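Grenby open day, kitchens and cold storage -- notes

Got there late. Missed the welcome and most of the coffee. Signs from the station run out at the second roundabout, so if you go, turn left at the tyre place and keep going till you see flags.

Entry is free but they want you to sign in and wear a sticker. Mine fell off twice. Big building, 2,000 square metres according to the leaflet, split into the Montes hall (kitchens, laundry) and the Jereck hall (storage, shelving, a lot of boxes). Cloakroom is a rail in a corridor. Take a thin coat.

Did Montes first. Worktops, taps, a whole wall of hinges you could open and shut, which kept the children busy and made a terrible racket. Good talk on drawer runners, better than it sounds. Learned that the cheap ones aren't always the ones that go first. Queue for the dishwasher loading session was out the door so I skipped it and had a cheese roll instead. Roll was fine. Tea from an urn, stewed.

Bought nothing. Nearly bought a Grirkberg bread bin, 87 pounds, put it back.

Then the fridge section, which is what I'd come for. We're replacing ours in December and I wanted to see some with food in them. Showrooms always have them bare, or with one plastic lemon, and you can't tell a thing about how the space works. At Grenby they stock them like a house would. Leftovers, tubs, chocolate, all of it.

Talk at 11 was on shelves and how people fill them. Main points as I scribbled them down: bowls eat up room, square tubs don't. Lids on everything. Clear tubs for leftovers or you forget they're there and find them a fortnight later. Raw meat at the bottom. Door is the warmest bit so sauces and drinks, never milk -- I've been putting the milk there for twenty years. Somebody asked about eggs and there was a small argument.

Tiled floor all through this part, hard on the feet, bring proper shoes.
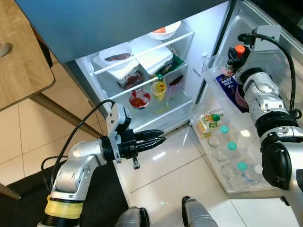
Fridge section, Jereck hall. Bowls and tubs on the shelves, Dairy Milk in the door.

Liked the clear door bins, you can see what's in them without lifting anything out. Clear drawer front at the bottom too. Less sure about the white tubs. They look smart but you'd have to open every one to find the ham. Inside was lovely and bright, ours has a bulb like a birthday candle.

Asked about capacity and was told 310 litres for the middle size, with a bigger one if you've got the width. We havn't. Also asked about noise and got a leaflet.

Left by the side door at 3ish, missed the raffle. Parking free but the exit barrier is slow and there was a proper jam. Allow extra time. Toilets clean, one hand dryer out of order. Would go again, earlier, and try for the dishwasher thing -- apparantly you need to put your name down at the desk when you come in.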